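Namholm Neighborhood Sewing Room: Progress Report to the Timmermans Fund

Written by Senan Hennessy for Mairéad Brophy, grants officer
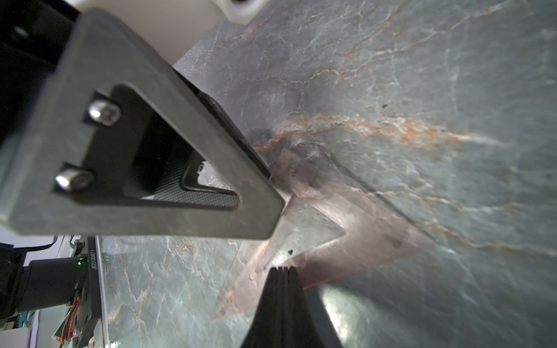
1. What the grant is paying for

The Timmermans Fund gave us support to open a sewing and mending room in the old Runska school building in Namholm. The money covers rent, machine repair, thread and other small materials, and my own hours as coordinator. The present report is for the second part of the grant period. I tried to keep the same order of sections as in the first report, so that you can compare them more easily.

2. Opening hours and visitors

In the first report I wrote that we would be open two evenings and one morning in the week. We kept to this, except in the two weeks when the heating of the building was under repair. In this period we had 352 visits. I must mention that this is visits and not persons, because many people come again to finish the same piece. In the next period we will ask visitors to sign with a first name, and then I can report both.

The morning group is mostly older people and parents with small children. The evening group is more mixed. We have some students from the technical college, and several people who came to Namholm in the last years and who already sew very well. Two of them now help beginners with zippers and hems, which I did not plan but which I am very glad about.

3. Courses

We held 6 short courses instead of the 8 that were in the plan. The course on curtains was canceled for low interest, and the second course on pattern drawing was moved because the teacher had a knee operation. She is well again and will give the course in August. All other courses were full.

The trouser course was the most asked for. Participants had the opinion that one evening for the waistband is too short, and I agree with them. Next time it will be spread over two evenings and the price stays the same.

4. Machines and repair

We own nine sewing machines and one overlocker. Three of the machines were out of use at the start of the period. Two are now repaired by a local workshop, and the third has a broken motor that costs more than a used machine of the same age. I ask for your permission to use the repair line of the budget to buy a used one. It is inside the same total and I do not ask for extra money.

The overlocker is still difficult to thread. We wrote the steps on a card and fixed it to the wall beside it, and since then I am called less often to help.

5. Money

From the materials line we spent 545 euros, mostly on thread, needles, lining fabric and two pairs of good scissors. It is a little under the plan because the company Fitance gave us several rolls of leftover jersey without charge. The rent is paid up to the end of the grant period. The receipts are in the folder which I send separately, numbered in the order of the table.

The cost for printing was higher than planned. I ordered the course leaflets twice, because the first print had the wrong telephone number. The mistake was mine and I paid attention to it the second time.

6. Difficulties

The biggest difficulty is storage. People leave unfinished work with us, and the cupboard is full. We asked the building office for the small room behind the stairs and wait for the answer. The light at the two back tables is also weak in the evening, and dark fabric is hard to sew there.

7. Next period

We will repeat the trouser course, start a monthly mending evening without registration, and hold the moved pattern course. I would also like to meet you in Namholm when it suits you, to speak about whether the room can stay open after the grant is finished. The building office needs to know this before they make a new contract.

Last updated: May 14, 2024

Shared 3 times

3 comments

Lotte W.
I was in the trouser course and yes please, two evenings for the waistband! Mine is still in a bag at home.

Piet
Is the mending evening also for backpacks and heavy fabric? The zipper of mine is broken.

Senan Hennessy
Piet, yes, bring it. We have the strong needles for it.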